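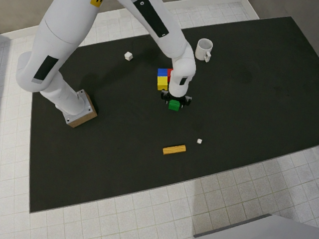
Kids' Corner > Nature > Why Do Leaves Change Color?

This website uses cookies. If you continue to read, you agree to our use of cookies.

Why Do Leaves Change Color?
By Jytte Grímsdóttir

In October, the big maple trees in Clesevby turn red and yellow. In summer the same trees were green. Where did the green go, and where did the new colors come from?

The green helper
A leaf is like a small kitchen. It makes food for the tree from water, air and sunlight. For this work the leaf needs a green material, and its name is chlorophyll. You say it like this: KLOR-oh-fill. All summer long the leaf makes new chlorophyll, and so it stays green.

In the fall the days become shorter and there is less light. The tree begins to prepare for winter. It stops making chlorophyll, and the old chlorophyll slowly breaks down.

The hidden yellow
Yellow and orange were inside the leaf already in summer, but there was so much green that we could not see them. When the green is gone, they can show. The same kind of color makes a carrot orange.

Red is different. Many trees make their red color new in the fall, from sugar which stays in the leaf. Cool nights and sunny days often give the strongest red.

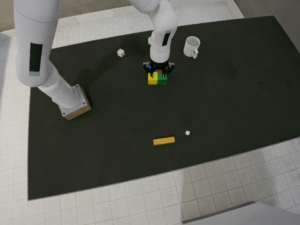

Why the leaves fall
Where the leaf is joined to the branch, a thin layer of cells grows. It slowly closes the way for water. After that, a little wind is enough and the leaf comes down. Pines and spruces keep most of their needles in winter, for the needles are narrow and have a coat of wax which holds the water in.

Try it yourself
Collect 19 leaves from the ground under one tree. Put them in a row, from the greenest to the least green. Then lay them between sheets of paper, under a heavy book, and wait 2 weeks. Ulises Zapata's class did this last fall, and their brown leaves broke easily, so please be gentle when you lift the paper.

Words to remember
Chlorophyll: the green material in leaves.
Evergreen: a tree which has green leaves or needles all year.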